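How does a robot learn its way around a house? In our club it practices in a pretend one first, inside the computer. No bumps, no broken cups. Ours is called Bramwell. Each team gets 4 tries to drive from the kitchen counter to the double doors.

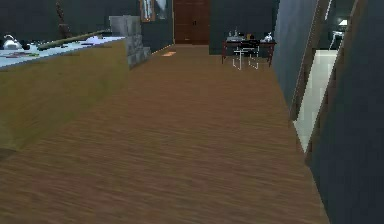
But if the house is fake, the robot could just memorize it, one reader wrote to us. Good point — so we swap houses alot.

Next job is finding stuff. Harder! The robot has to split what it sees into things and not-things. A dark blue sofa is easy, its huge. The striped pillow and the flat white thing on the seat — trickier. Is that one object or two? Teams get 38 points if thier code says two.

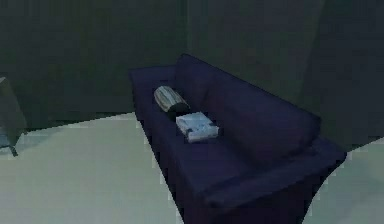
Sign ups for the spring round open in May. Bring a laptop. Code goes in the Jendard folder, NOT on a stick. First practice task is to make the robot stop beside the striped pillow, then turn back. Roughly 200 lines of code, less if your sneaky.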